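Clearing Out the Gray Bin: My Project Report
Elvira Apaza

I picked the sorting project because I figured it would be easy. You take things out of a bin, you decide where they go, you write it down. Six sessions later I have a lot of opinions about bins!

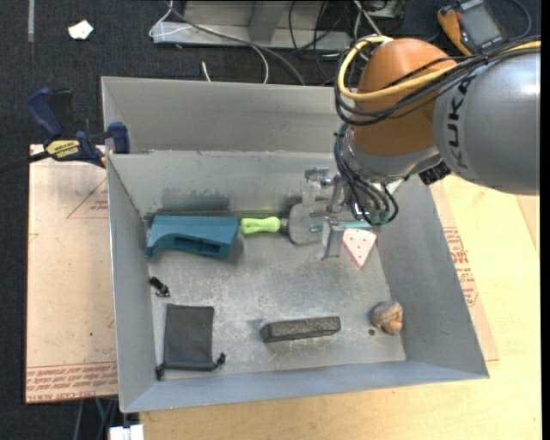 My plan was to find out what makes small odds and ends hard to pick out of a deep metal bin, and whether the bin itself is part of the problem. I got the idea from my after-school job at Derham, where we had plastic tubs with rounded corners and I never thought twice about them. Sheet metal is a whole different story. Flat stuff lies down on it and just stays there, and your fingernails slide right over the top.

I started on 04/11/2024 with a list of 196 items, mostly scraps and leftovers that the other students in the Llanos building let me have (thank you, everybody on the second floor). I put them in three groups - rods, wedges and flat bits. The names are not very scientific but they stuck, and by the second week even my lab partner was saying "wedge" like it was a real category.

Rods were the easy ones as long as they lay out in the open. Push one up against a wall, though, and you can't get behind it anymore, so you end up rolling it back toward the middle first. I started writing "rolled" next to those in my notebook and ended up with pages of it. Wedges were my favorite. They have a fat side you can grab and a pointy side that fools you, and I went for the pointy side way too often.

The flat bits nearly finished me off. I had a thin little sliver that I chased along the wall for so long that I skipped lunch. My teacher told me to write down the time anyway, even if it looked bad, so it's in the table with all the others.

I logged 400 picks in total. I meant to do more in December, but the room was booked for the Husum group and I only got in twice. The sloped side of the bin was nicer to work against than I expected - things could be slid up it a little and pinched. The corners were the worst part, and I would love to try again with a bin that doesn't have any.

If I did it over, I'd mix the groups from the start instead of doing all the rods first, and I'd use the Omier notebook with the grid pages for the whole thing. The plain one is a mess and I had to copy out two sessions by hand.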